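Progress report, May: Dilby play library

Of the 300 toy sets budgeted, 282 are cataloged and on loan. The rest are held at Jodberg pending replacement labels. Vlasta Šťastný has moved the loan records to the new database, and duplicate entries have been merged.
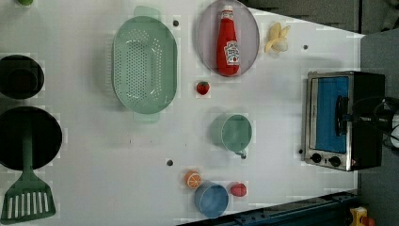 Spending on shelving remains within the grant line. Bořivoj Sýkora will submit the Šindelář invoice with the next claim. Opening hours are unchanged through the summer.

Related items
Loan terms for families
Dilby budget summary
Jodberg storage lease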